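**Slide 4: Retention of paper records (speaker: Mei Dvorak)**

- Welcome back from the break. Questions on slides 1 to 3 will be taken at the end.
- The Samley office holds 2661 personnel files on paper. The revised schedule applies to all of them from June.
- Files closed for more than three years are to be reviewed by the department head and either transferred or destroyed. Partial destruction is not permitted.
- Transfers are limited to 200 files per request. Larger requests will be returned to the sender.
- Pause. Refer the audience to page 3 of the handout.

**Slide 5: Working copies**

- Notes, drafts and duplicates are not records under the schedule. Staff may discard them once the final version is signed.
- Portable equipment is covered by the same rule as desk drawers: no sole copy may be kept there.

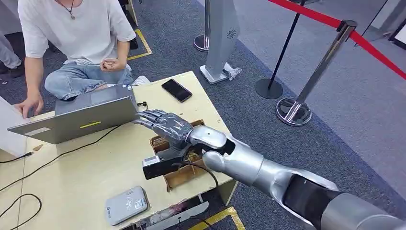 *Open laptop and small cardboard box on a table.*

- Vojtěch Halás will take questions on legal holds. Written questions are due Friday.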